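right, it's 2025-05-25 and I have decided the blanket chest gets sorted before the warm weather properly arrives. thread as I go, because otherwise I'll sit down and read old magazines instead

1/ Rules for today: everything comes out, everything gets felt for thin patches and pulled loops, and nothing goes back in just because it's always lived there. Kettle is on. Radio is on. I've been putting this off since we moved the chest into the back bedroom and I can't get the lid shut any more without kneeling on it

2/ Lavender bags from last year smell of absolutely nothing. Given them a squeeze, still nothing. Into the bin, and I've put in an order with Zadadell for cedar blocks (pack of 10, which sounds like loads until you remember the wardrobe wants some too)

3/ The fleece throws were easy. Fold, fold, roll, done. I kept 3 and the rest are going to the animal rescue, who always want them and don't mind a bit of bobbling

4/ Knits are where it all slows down! You can't just yank a knit out of a heap, you get one loop round a fingertip and there's a ladder in it. Pinch a good thick fold, lift, let the rest of it follow. White knit and pink print are both out now and having their turn 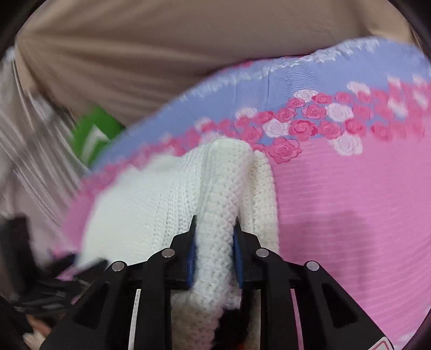
5/ Folding the chunky stuff. I used to hang my knits over a rail and wonder why they came down a foot longer, so please learn from me. Flat, in thirds, then in half, and never with anything heavy on top

6/ Washing, as two of you have already asked (hello!). I use the Jibrin wool wash, cool, shortest spin the machine does, then roll it up in a towel and press. Do not wring. I wrung a cardigan once and it came out the shape of a trouser leg

7/ Somebody's asked about vacuum bags. I've got a set of 4 from Brulura and they're brilliant for duvets, but I wouldn't put knits in for months on end. The ribbing goes flat and takes ages to perk up again. Old pillowcases do me fine, and you can write on a bit of masking tape what's inside

8/ Break for toast. Also found a library card, a single glove and the instructions for a Sarkix heater we gave away in the last house

9/ Ok, back on. Pink things in one pile and pale things in another, mostly because I once stored a red scarf against a cream one in a damp cupboard and I'm still cross about it

10/ Bottom of the chest hoovered, corners wiped with a barely wet cloth, lid propped open to air for the afternoon. Lining paper tomorrow if I can find where I put the roll

11/ Lid shuts!! No kneeling! If anyone has a good way of getting bobbles off chunky knit without one of those little shavers, I'm all ears, mine has started making a noise like a wasp in a jar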